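Subject: Re: [relief-list] Flooding in Gada, what is still needed
Date: 22 February 2018

Thanks to everyone who replied so quickly. Answers to the main questions are below.

> Is the road to Gada open yet? Our parish has blankets and
> canned food ready, but we were told trucks are being turned
> back at the Numari bridge. Also, do you still want clothing?

The bridge is open to light vehicles only. Anything heavier has to go by the Plikeck road, which adds 90 minutes each way. Please tell your drivers before they leave.

We do not need more clothing. The school gym in Numari is full of it and we are short of people to sort it. Blankets are still welcome, and so is canned food if the cans open without a tool.

As of last night 1668 people were registered at the 3 shelters. Most are from the lower part of Gada, where the water has dropped but the power is still off. The shelter in Plikeck has room. The other 2 do not, so please send new arrivals there.

What we are short of:

Drinking water in large containers
Diapers, all sizes
Bleach, mops and rubber gloves
Empty suitcases or duffel bags, for families moving on to relatives

Hämäläinen Freight has offered one truck for the next run. It loads at their yard at 7 a.m. Boxes should be taped shut and marked on two sides with the contents — mixed boxes slow us down at the other end.

Cash donations go through the same account as last April. Please put "Gada" on the transfer so it reaches the right fund.

I will post again when the bridge limit changes. 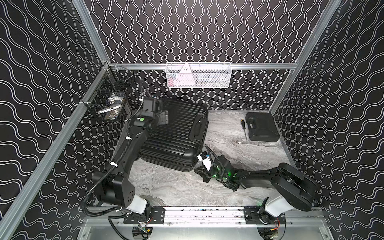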